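Two Arms on a Workshop Table
At Wimthorpe, a shared shop, members are teaching a home-built pair of robot arms to put the groceries away
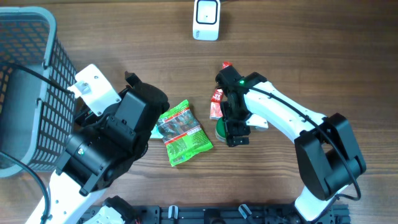 A build in the evenings

The project, known to members as Forcombe, began in March with a parts list of 319 lines and a bench rented by the month. Marjan Babaei, who leads the work, chose two matching arms on one rail so that each could reach the same packages from its own side. Black and white parts were used throughout.

Packets are the harder problem. A round container offers the gripper a firm side, while a crimped bag folds under pressure and shifts on the wood. Babaei keeps a log of every attempt, which now stands at 1,021 entries, and reviews it with the other builders before any change is made to the grippers.

The shop requires that 3 members approve a powered build — a rule that predates the arms. Forcombe received its approval after some 70 hours of bench time. The group intends to publish its drawings through Zivcombe, the newsletter of the shop, once the cable routing at the elbows is settled.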